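Sorting out the second guess

At Grukcombe, the hardest part of picking up an object is deciding when to stop looking at it. The small robotics software firm has spent most of the past year on a planner called Lusar, and much of that time has gone into what happens in the moments before the arm moves.

Shota Kubo, who leads the perception side, says the early versions were too sure of themselves. The vision model would return one grasp with a high score and the planner would carry it out. If the score was wrong, the fingers closed on air, and the software tried the same spot again.

"It would happily do that all afternoon," Kubo says. "We had a log with 200 attempts at one jar." 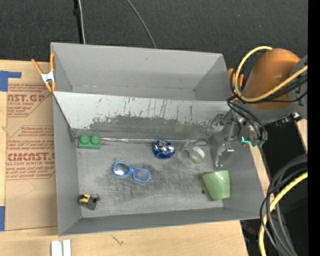 Lusar now keeps a ranked list of candidate grasps and lowers the score of any region where a pick has just failed. It also treats missing depth readings as information. Clear and shiny things are the usual trouble, and a typical test bin will have a transparent item lying on the grey floor next to something dark blue with reflective highlights, with a pair of glasses close by. The older code read gaps in the depth data as empty space. The new code marks them as unknown, then compares the colour image before it rules anything out.

Candela Figueroa wrote the motion side. Her concern is the walls. A grasp that looks good from above may need the wrist to pass through the side of the bin, so every candidate is checked against a collision model before it is ranked. The check used to take 755 milliseconds. It now takes nearly 300, mostly thanks to a simpler model of the gripper linkage.

Cables are still handled with a fixed safety margin around the arm. Figueroa would like to model them properly but says it isn't a priority.

The tooling has changed as well. Each attempt is saved with its images, scores and planned path, and can be replayed in a viewer called Asadi. Nana Zakaria built the first version in January as a debugging aid. The whole team uses it now, and version 2 lets them rerun an old attempt with new planner settings.

Zakaria is working on a search function, so that failed picks can be pulled up by cause.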